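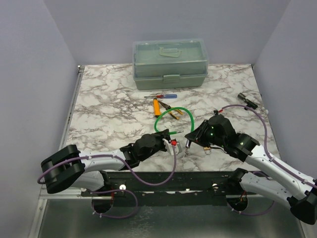

tamsin_k: Which leader arms are you using for this, and are they gravity compensated? The answer changes most of what follows. With uncompensated leaders my operators' wrists start to droop after twenty minutes and you can see it in the joint logs.

lowpass: Zevasura leaders, the older pair, springs on the shoulder and elbow only. So partly compensated. The wrist is dead weight. Two followers on the one rail, tools and toolbox at the back, small parts handled in the middle between the two grippers.

The problem, for those who skipped the title: 375 demonstrations so far, all by remote control, one operator per session. The policy trained on them reaches the parts well and then dithers when the two grippers come close together. It closes to a short gap, backs off, closes again. I want to know whether that is a data problem or a control problem before I record any more.

bracket_fungus: Data problem. Play back ten of your demonstrations at normal speed and watch the operator. I would bet they dither too. People do, when they have no feel for contact and are judging depth from a flat view. The policy has learned it faithfully.

lowpass: Played back 26. In most of them there is a pause before the final approach. In a few there is a clear back-off. So yes, it is in the data.

hexnut: I disagree that this settles it. A pause in the demonstration is fine if the policy can see why the pause ends. Yours probably can't. The operator is waiting until they feel sure of the alignment, and nothing in the observations records that. Same joint angles, same view, two different actions. You will get dithering out of that however many demos you collect.

tamsin_k: Agree with hexnut, with the addition that predicting longer chunks of action covers for a good deal of it. What length are you on?

lowpass: Short. I cut it down in October because the long chunks overshot when a cable moved.

tamsin_k: Then put it back up and deal with the cable separately.

sealed_bearing: Has anyone here tried hand guiding instead? We did the same sort of two-handed work at Lurgate by switching the arms to zero torque and moving them directly. You feel the contact, the pause goes away, and the demos come out shorter.

bracket_fungus: And your hands are in every camera view. The policy then trains on pictures it will never see when it runs.

sealed_bearing: We record the path by hand, then replay it on the arms with nobody near and record the cameras on the replay. Two passes per demo. It works provided you put the parts back where they were.

hexnut: "Provided" is doing a lot there. With a loose flexible cable on the table you can't put it back the same way twice. For rigid parts in a fixture, fine. You also need four hands, or a very patient pair of people, to guide two arms at once.

sealed_bearing: Two people, one arm each. It was slow for the first day. I would still take it over remote control without force feedback, and I don't accept that the cable rules it out. Replay fails sometimes and you bin those.

lowpass: What share did you bin?

sealed_bearing: I don't have the figure to hand. Enough to be annoying.

mullion: Cheaper thing to try first. Check the delay between leader and follower. We had a lag in the Rerovari bridge that nobody noticed on big movements, and it made everyone hesitate close in. Log commanded against measured position on both wrists and plot the difference.

lowpass: Did that this morning. The right wrist trails the left, consistently. I had assumed they matched, as the settings are the same for both.

mullion: Same settings, different cable drag and different wear. Tune them one at a time. Operators will adapt to a lag, but they don't adapt well to two different lags.

bracket_fungus: Fair, I would not have looked there. I still think the pauses should be trimmed out of the existing set.

hexnut: Please don't trim blindly. Cut the idle steps, keep the corrections. The corrections are the useful part.

lowpass: Plan for now: tune the right wrist, lengthen the chunks, record a fresh batch with one operator and compare it with the old set untrimmed. If it still dithers I will try the two-pass method on the rigid parts only. Will post the wrist plots once the tuning is done — sealed_bearing, if you find that reject figure, I would like it.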